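Drying clothes inside in the rainy months, smell does not go away

Posted in Home and Laundry, Nurkulard Neighbors Help

Sze-wing Chang
Hello all. I moved to a ground floor apartment in June and I have no balcony. I dry everything on a metal rack in the living room. The clothes need almost 20 hours and then the T-shirts smell sour, also when I wash them again. I use Jastovier liquid, the full cap each time. The floor is tile and the window opens only a little. Should I buy a dehumidifier, or is it a problem of the washing? I would like to spend not more than 100 dollars.

3 replies

Baiba Mockus
I had the same trouble for two winters, so I will write what helped me. Please excuse my English.

First, the full cap is too much for a normal load. The soap that stays in the cloth holds the smell. Try half of it, and run one extra rinse. For the shirts that smell already, wash them one time at the hottest setting which the label permits.

Second, the rack. Leave a space as wide as your hand between two pieces, and hang thick things on the outside bars. Keep it away from the sofa and the wall, so that air can pass on all sides. 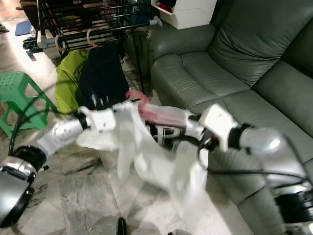
Page 9

Third, a fan. I bought a small Wurnisetti fan before I thought of a dehumidifier, and I put it on the floor, pointing up at the rack. My shirts are now dry by the next morning. If you start at 8 in the evening you can fold them before work.

tu_downstairs
just get a dryer

Sze-wing Chang
Thank you Baiba, I will try the half cap this evening. To the other person, a dryer does not fit, I measured the bathroom already. Does somebody know if the fan must run the whole night? I am a little worried about the electric bill.

Baiba Mockus
I let it run for the first hours only, then I switch it off when I go to sleep. With towels I let it run longer.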